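Region puts off vote on recognition of carers outside the family

March 11, 2021

The regional council has put off until October a vote on a bill that would give some legal rights to people who care for a friend or a neighbour without being related to them.

The bill was expected to pass this week. It would allow a person to name one carer outside the family in a short declaration, signed at the town hall. The carer could then speak with doctors, collect documents and be present at meetings with the social services. At the moment these things are reserved for relatives, spouses and civil partners, or for a guardian who has been named by a judge.

Ada De Luca, who presented the bill, told the council that she was disappointed but not surprised by the decision.

"The text has been ready for a long time," she said. "We have answered every question that was put to us, and then there came a new question."

The new question concerns money. The majority group asked for a further study on how the declaration would affect the monthly care allowance, which is paid today only to members of the same household. In a note given to the councillors, the social affairs office said that 610 people in the region receive the allowance. It did not say how many others could ask for it if the rules were changed.

Samuele Dal Bello, speaking for the majority, said that his group supported the aim of the bill but could not vote for a cost that was not known.

"If we promise something in March and we cannot pay it in winter, the people who suffer are the same people we wanted to help," he said.

The council decided on the delay with a show of hands, after a debate of less than one hour.

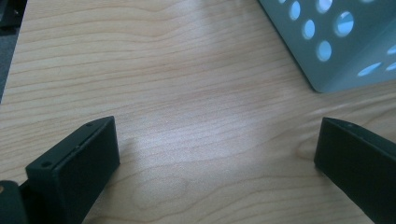 A table at the Fontana advice centre.

At the Fontana advice centre, where carers can ask for help in filling in forms, the news was received with some anger. The centre was one of the groups that wrote to the council last year in support of the bill. A petition which it started together with the tenants' association Trutico has collected 3000 signatures.

Assunta Piras, 49, has cared for an elderly neighbour for six years. She does the shopping, prepares the medicines and sleeps in the next room when the neighbour has a bad night. Last year, when the neighbour was taken to hospital, she was not allowed to know in which ward he was.

"They asked me, are you the daughter? I said no. They asked me, are you the wife? I said no. After this they did not ask me anything more," she said. "I had his keys, his glasses and the list of his medicines in my bag."

She said that she did not want the allowance and would sign a paper to refuse it, if this could make the vote come sooner.

Her neighbour has a nephew who lives abroad. By law it is the nephew who must give his consent for any decision about care when the patient cannot do it himself. According to Ms Piras, he has always been polite on the telephone, but he has not visited since she began to help.

The advice centre says that cases of this kind have become more frequent in the last year, when many relatives could not travel. It registered 247 requests for help from carers who are not part of the family. Most of them concerned hospitals, and a smaller part concerned banks and rent contracts.

Ginevra Pellegrini, a lawyer who works with the centre, said that a carer can already ask a judge to be named as guardian, but that the procedure is slow and takes away rights from the person who is cared for.

"Many old people are perfectly able to decide," she said. "They do not need a guardian. They need that the person they have chosen is allowed to come through the door."

She also criticised the connection between the declaration and the allowance. In her opinion the two parts could be separated, so that the first could be approved now and the second after the study. 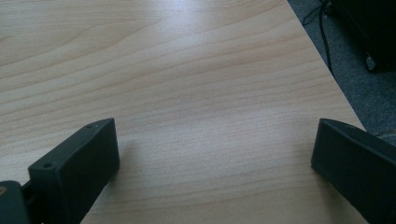

Hospitals wait for clear rules

Hospital staff have also asked for a decision. Toshio Kudo, who coordinates the nurses at the Zudolance clinic, said that each ward now follows its own habit and that this puts the nurses in a difficult position.

"One nurse gives the information because she sees the same face every day. Another nurse does not give it because she is afraid of a complaint," he said. "Both of them are trying to do their job well."

The clinic has prepared a form of its own, which patients can sign on arrival. It is valid only inside the clinic and only for that stay.

Ms De Luca said that she would present the first part of the bill again as a separate text before the summer. Mr Dal Bello said that his group would read it, but he did not say how it would vote.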